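Does a Toothbrush Cup Keep a Desk Tidy? Report on the Pleltden Residence Storage Trial

Submitted February 21, 2023

Our group set out to test a claim from the Tinix storage leaflet, which says that giving every small object "a home" cuts tidying time in half. We doubted it then and mostly still do. The leaflet gives no source for the figure, and half of what, measured how, is left to the reader.

Method. We logged 1,206 put-away events over two weeks in the shared rooms at Pleltden. An event was one object going back to its place after use. Of these, about 1,000 were usable. The rest had no finish time written down, mostly in the first few days, when the log sheet had a badly placed column. We compared 3 arrangements: items left flat on the table, items in a shallow tray, and items upright in a small container.

Results. Upright storage was fastest for pens and slowest for anything top-heavy. The tray was never best at anything, but it was never worst either, and the residents liked it. The difference between tray and container was small enough that we would not defend it in front of a statistics class.

Toothbrushes gave us the most trouble. An electric one is thick at the handle, and residents disagreed about whether a leaning brush counted as put away. We counted it. A stricter rule would have made the container look worse.

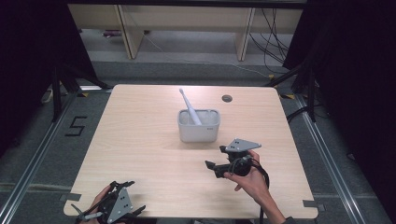 Vol. 2, p. 3

The white electric toothbrush leans to one side in its container, with the brush head up above the rim. Under our rule this is a finished job. Whether a person who wants a tidy table would agree is another matter, and our survey did not ask.

We also never tested a crowded table, so the results say little about a real bathroom shelf. A repeat should fix the log sheet first and settle the leaning question before anyone starts timing.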